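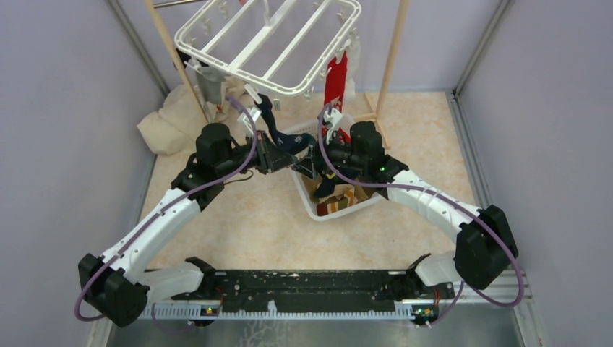 According to the trainer at the two-arm cell, the grip force should be set lower than you think, and then lowered again, because cloth forgives a weak grip more easily than a hard one. I wrote this down, and it became the most useful sentence of my visit to Climstead in November.

The open day was in the Gomodside hall, ten minutes on foot from the station. I came to compare grippers for thin textiles. At our workshop in Cunden we have one arm and a suction tool, and suction does not work with knitted things.

I spent most of the morning with the socks. Two arms, left and right, both with black grippers with angular fingers, and between them a basket and a hanging rack with clips. A sock is a difficult piece: it bends, it twists, and the foot goes its own way. Visitors could try 10 runs each with two sets of fingers. With the hard fingers I completed 6, with the softer ones all 10, but the softer ones were slower to let go.

The Tymoshchuk controller was on the next stand. The menu is clear and the stop button is where the hand expects it. I did not like that both arms share one speed setting – for a holding arm and a pulling arm I would want two. The price on the sheet was 2,497 without fingers, and the older model was 2,000. I asked if the older one can read a force sensor. It can, with an extra card.

The camera talk in the afternoon was full, so I listened from the door and understood perhaps half. The slides will be sent by email.

I have asked for a loan set of the softer fingers. Delivery to Cunden takes two weeks, and the return postage is ours.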